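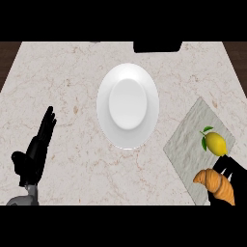
Vimala Pinto wrote in to ask whether the kitchen demo at our open day is worth bringing kids to, or whether it's two hours of grown-ups staring at a screen. Fair question, Vimala, and it was the nudge I needed to finally update this page. Bit of both, I'd say! My own two lasted the whole afternoon, but they did have snacks.

The rest of these are the questions that land in my inbox every time we announce a Nirstead open day. I've answered them the way I'd answer if you bailed me up at the door.

When is it on?
December, same as last year. Doors at 10 am, and we start shooing people out at 4 pm. The kitchen demo runs 6 times through the day and each session goes for 18 minutes, plus however long people want to stand about asking things (a fair while, going on past form).

Where do I go?
The Metik building on Brirkgate. Come in the side entrance, past the bike racks, and follow the coloured tape on the floor up to the first level. There's a lift if stairs aren't your thing. The main entrance stays locked that day, so please don't stand out the front ringing me like my brother did.

What is the kitchen demo?
It's our two-handed manipulation work, shown in simulation on the big screen. You get a marble benchtop with a white plate on it, a cutting board with a lemon and a croissant, and a pair of black robot hands. The job we've set is the breakfast one: get the croissant from the board to the plate. Sounds like nothing, I know. Try writing down every single thing your own hands do when you serve someone a pastry and you'll see why we've spent so long on it.

So there's no real robot?
There is, but it's next door in the workshop and you see it on the tour. The kitchen is all computer-rendered. We practise there first, as dropping a virtual plate costs us nothing and the cleaning up is very quick.

Why a croissant?
Chaminda Hettiarachchi picked it and I've never got a straight answer out of him. My theory is that he was hungry. It's a good awkward shape, though – curved, ridged, and with nowhere obvious to grab. The lemon is a different sort of problem altogether, and we get into that in the afternoon sessions if anyone's keen.

Why two hands if it's only moving one thing?
This comes up every session! Plenty of kitchen jobs need a second hand sooner or later, even if it's only there to steady a plate. We'd sooner have both hands in from the start and teach them to keep out of each other's way. Having a spare hand that knows how to wait is harder than you'd think.

Can I have a go?
Yes, on the practice station beside the big screen. We run it with Shetty, our in-house control software, and you wear a pair of gloves that steer the hands. Turns are short. Under-tens need an adult with them, and the small gloves are still a bit roomy on little fingers.

What if it goes wrong while I'm watching?
Then you'll see it go wrong, and whoever's presenting will tell you what they reckon happened. We don't play recordings. We reset and go again.

Do I need to book?
For the tour, yes. For the kitchen demo, no, just turn up. We had 308 people through last year and the queue never got past the water fountain. There are 163 tour places and they do go quickly, so get in early if you've got your heart set on it.

Is there parking?
Not much. The train is easier, and it's a flat walk from the station. Accessible bays are right beside the side entrance, and you don't have to ring ahead to use them.

Can I take photos?
In the kitchen demo, go for your life. In the workshop, please ask whoever's taking your tour, as some benches have other people's projects on them.

Will there be food?
A coffee cart and a sausage sizzle out the back, with veggie ones too. And yes, real croissants, until they run out. Last year that was before eleven.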